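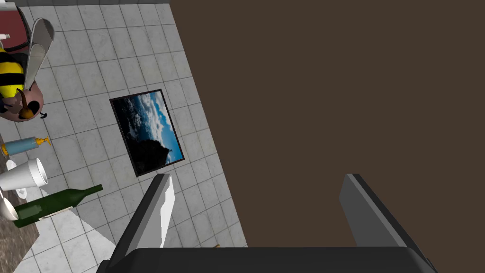
2020年7月9日

晚上十一点多了,写几句就睡。手腕酸。

今天又是Dostness一整天。早上一开机Horar就把排班推过来,七十条,全是厨房台面。70条啊。昨天我才做完五十几条就已经眼花,今天直接加上去,也没人跟我说一声。系统自己排的,问谁去。以前排班是贴在Lonen后门那块白板上,谁不舒服了拿笔改一下,跟人换个楼层,就完了。现在要换得提申请,申请要写理由,理由有下拉菜单,菜单里没有“腰疼”。选了“其他”。

画面还是歪的。夹爪那个视角,它手腕一转整个厨房就跟着斜过去,瓷砖墙斜着,墙上那幅风景画也斜着,蓝天白云底下一道黑山。看久了胃里发闷。小娄教我盯住夹爪的两根指头,别盯墙,说这样不晕。试了,好一点,一点点。她以前在船上端过盘子,这种事她懂。

台面上老是那几样东西。那只蜜蜂,黄一道黑一道,翅膀灰灰的透明。橙色泵头的洗手液,白泡沫杯子,深绿的酒瓶。我现在闭上眼都是这些。那蜜蜂我想不通,谁家厨房台子上摆一只蜜蜂啊,跟杯子差不多挤在一块。可是想想我打扫过的那些房间,什么没见过。微波炉里放皮鞋的都有。

我的活就是看一条,判一条。该拿哪个,先拿哪个,哪里下爪,碰到别的算不算。判完写一句话说明。写说明最烦。我打字慢,拼音老选错,“杯口”打成“悲口”,提交了才看见,退不回来。今天Irja过来站在我后面看了一会儿,我更打不好了。她倒没说什么,就说写得短一点没关系,要写清楚为什么。

为什么。这个我真说不清。做了九年客房厨房,手伸过去就知道先挪哪个。酒瓶脖子长,容易带倒,泡沫杯轻,袖子一扫就跑了,所以瓶子旁边有杯子我肯定先收杯子。这算什么道理呢,就是倒过几次,擦过几次地。可是写出来,“先取杯,后取瓶,避免带倒”,十几个字,九年就剩十几个字了。写完看着有点难受,又有点得意。说不上来。

上午还跟人争了一条。瓶子横着还是立着的问题。视角歪成那样,光看一张谁看得准?新来的那个男孩子(戴耳机那个,名字又忘了)非说瓶子倒了,应该标“已倾倒”。我说你看台面是往哪边走的,你把头歪过来看。他真把头歪过来了,歪了半天,说哦。后来我们两个人都歪着头坐那儿,小娄笑得不行。最后标的“立”。标得对不对我也不敢打包票,反正我们两个都签了。

中午吃的带的饭,冬瓜烧得太烂。微波炉前面排队,现在办公室的人和楼层的人用同一个微波炉了,Thibodeau那边茶水间拆了做机房。排在我前面的是阿萍,她还在楼层上。她问我坐着舒服吧。我说舒服。她说那就好。然后就没话了。以前我们俩一个车推着走,一路说到十二楼,现在排个队都找不到话讲。她的鞋换了,新的,白的,我想说好看来着,没说出来。

她们楼层原来八个人,现在五个。走的三个里面,一个是自己走的,两个是合同到期没续。公司说没有裁一个人,这话也没错,就是听着不舒服。剩下的五个做的房间没少,因为说八月机器就上来了,先顶一顶。顶一顶。阿萍顶得脸都小了一圈。

机器到现在我们谁也没见着真的。见的都是电脑里画出来的厨房,画出来的爪子。爪子灰的,有一面白得发亮。真的来了是不是也这样不知道。墙上那画估计没有。

下午开会。Irja讲的,拿着打印的表。她说第一批要3197条判完才能往下走,现在还差2000条。差这么多!我还以为快了。大家都不出声。有人问判完了我们干什么,她说判完了有第二批,浴室。那浴室判完呢。她停了一下说,她问过上面,上面没给她准话,她也不想编一个给我们听。我倒觉得这句话比前面那些都强。她是芬兰人还是哪里人,中文讲得有时候怪怪的,但她不骗人。起码今天没骗。

又说每个人每天的量可以商量。我马上举手了,我说70条太多,后面二十条我自己都不信我自己判的。说完脸烫。平时我开会从来不讲话的。她在表上写了一下,说改成40,先试一个礼拜,看错的多不多。戴耳机那个回头看我,竖了个大拇指。小孩子。

40条的话应该可以。可以多看两眼。有几条我今天是想回头再看得,第三十几条那个,橙色的一小点,在墙根那里,夹在两根指头中间,只露出一点点。我写了“橙色小物,不明”。系统不许填不明,要从单子里挑一个。单子上有橘子,有胡萝卜,有瓶盖。我一个都没挑,卡了五分钟,它就自己跳过去了,还给我记了一个超时。超时就超时。露那么一丁点,我怎么知道是什么。打扫房间也是一样的,看不清的东西不要乱扔,客人的东西,先放着问一声。这条规矩是我师傅教的,第一天就教了。我跟Irja说单子里要加一个“看不清”,她说这个好,她去提。提了有没有用再说。

还有钱的事。坐办公室时薪多了一点,可是小费没了。算了一下,差不多打平,还少了夜班补贴。膝盖倒是好多了,上楼梯不响了。眼睛坏了,膝盖好了,换来换去。老何说你这叫升职。我说升什么职,我连张名片都没有。他说你要名片干嘛。也对。

妈打电话来,问我现在到底做什么。讲了三遍。我说我教机器收厨房。她说机器学会了你怎么办。全世界都来问我这句,我妈也问。我说妈你吃药了没有。她说吃了。挂了。

其实晚上洗碗的时候我自己试了一下。把手停在台子边上,想,我现在先拿哪个。一想就不会了,手僵在那儿,水哗哗流。老何在后面说你干嘛呢。我说上班。后来不想了,一下子就收完了。这个明天要不要写进说明里?怎么写。“不要想”?系统大概也没这个选项。

差点忘了,下午还有件事。阿萍下班之前来我们这间坐了一下,说想看看。我就开了一条给她看,她站着看,手搭在我椅背上。她看了两眼就说,杯子。先拿杯子。想都没想的。跟我判的一样。我把我写的那行给她看,她念了一遍,说哟,写得像个领导。我们两个笑。她又问这个活还招不招人,声音放得很低。我说我去问Irja。

明天一定要问。不要忘。写在手上好了。

另外:
眼药水没了,买。
Horar密码又要改,旧的用不了,新的要有大写。
阿萍的事。
给戴耳机那个问名字,不能再喂喂的叫了。
颈枕还小娄。
冬瓜不要再买了。

十二点了,明天六点半起。灯关了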